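Plate wiping from demonstration: does the order of the demos matter?

Final project report, robotics option, Harnevham
Submitted January 1, 2026

Summary

We trained a small policy to clean a steel plate with one arm and looked at whether the order the demos are fed in makes any difference. Short answer: a bit, early on, then hardly at all. Grouping the demos by stroke type (circles first, then straight wipes) got us to a usable policy sooner than shuffling did. By the end of training the two were close enough that we wouldn't want to bet on either.

Most of the marks lost on the interim report were for not saying what counts as clean, so there is a section on that now.

1. Background

Wiping is a contact task, which makes it awkward. Picking up a block is mostly about being in the right place. Wiping is about being in the right place while pushing the right amount, and our arm is position controlled so we don't command force directly. What you get instead is a target slightly below the surface and the pad takes up the difference. Too low and the plate slides. Too high and the pad skates over the residue and leaves it there.

We started from the Wolance training code, used as it came apart from the data loader. The earlier group's report (Flultby, October) used the same code for a pouring task and had trouble with jerky motion at the end of each action chunk. We had that too, see section 5.

2. Setup

One arm, one parallel gripper, one plate, one bottle of soap. Workspace is a plain tabletop against a pale wall, nothing else on it. We tried a patterned cloth under the plate in the first week and dropped it, it bunched up.

The bottle stays in every episode. It is not used by the policy, the soap goes on by hand before the episode starts, but we wanted something tall near the plate so the arm has to learn not to swing through it. Position of the bottle was changed between sessions, always on the far side of the plate.

Plate surface is metal and it reflects. This caused more trouble than anything else in the project. The reflection moves when the arm moves and the policy seems to use it as a cue for height, which is fine untill the lights change. 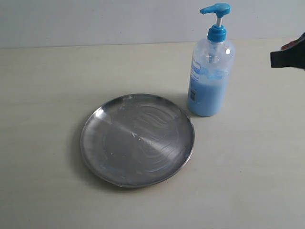
3. Data collection

Teleoperated by both of us, leader-follower. 523 demos recorded in total. 101 thrown out: dropped pad, plate pushed too far, or the operator stopped halfway to have a think. That left 422 for training.

Each demo was tagged by hand with the main stroke:
- circular, centre outwards
- circular, rim inwards
- straight, side to side
- mixed / no clear pattern

The tagging was done quickly and a second pass would probably move some of the mixed ones. We did not have time for a second pass.

Residue was a thin smear of soap left to go tacky. We tried to keep the amount the same with a small spoon. It was not the same, but near enough.

4. Method

Two training runs, same network, same number of steps, same seed. Run A takes the demos shuffled. Run B takes them grouped - rim-inwards circles, then centre-outwards, then straight, then mixed - and switches to shuffled for the second half of training. Checkpoints saved at regular steps and each one tested on the real arm.

Testing: 75 trials per run, spread evenly over the checkpoints. Operator sets the plate down by eye inside a taped outline, takes the tape away, puts the smear on, starts the policy, hands off. Episode ends at a fixed time limit whether or not the arm has finished.

What counts as clean. We take a photo of the plate before and after from a fixed spot, mask the plate, and compare the area that is brighter than a threshold. The threshold was set per session with a dry plate. A trial passes if most of the smear area has gone AND the plate is still inside the outline. We know this punishes streaks unfairly as swirl marks on the metal can come up bright. Did a check by eye on a handful of trials and it mostly agreed.

Longest training run was 955 minutes, left on over a weekend.

5. Results

Early checkpoints: run B clearly ahead. The arm goes down onto the plate and makes something like a circle, while run A at the same step hovers or makes short dabs in one spot. We think seeing one stroke type at a time stops the policy averaging circles and straight wipes into nothing much.

Middle checkpoints: B dips just after the switch to shuffled data, then recovers. A catches up in this period.

Late checkpoints: no difference we would defend. Both finish with a circular motion. Straight wipes almost vanish from both, even though there were plenty of them in the data.
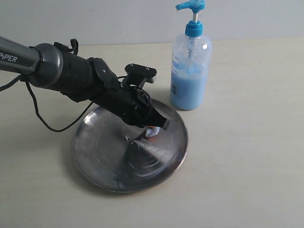
Fig. 2. Arm over the plate with a white object at the gripper, soap bottle behind.

Failures, commonest first:
- Pad skates. Height slightly too high, usually toward the rim where the plate comes up.
- Plate drifts. Worse with rim-inwards strokes, the push is off centre.
- Jerk between chunks. Same as the pouring group saw. Overlapping the chunks helped a lot, cost us some speed.
- Cable tugging at full reach. Rerouted once, came back, lived with it.

Bottle contacts were rare in both runs and we didn't score them separately. Should have.

6. Discussion

The early gain is real for our setup but we only have one seed per run, so it could be smaller than it looks. If you only have time for a short training run then grouping seems worth doing, it costs nothing except the tagging. For a long run don't bother.

The height problem needs force sensing or at least motor current. The Khosravi mount would take a wrist sensor but it arrived too late to fit and calibrate.

7. What we would do next

More seeds, before anything else. A matt plate alongside the shiny one, to see how much the policy leans on the reflection. Tag the demos twice, by different people. Score the bottle contacts. Also try the grouping in reverse order, mixed first, as we can't say at the moment whether it's the grouping that helps or just starting with the easy strokes.

Appendix A has the training settings, Appendix B the trial sheets (scanned, sorry about the handwriting on sheet 4).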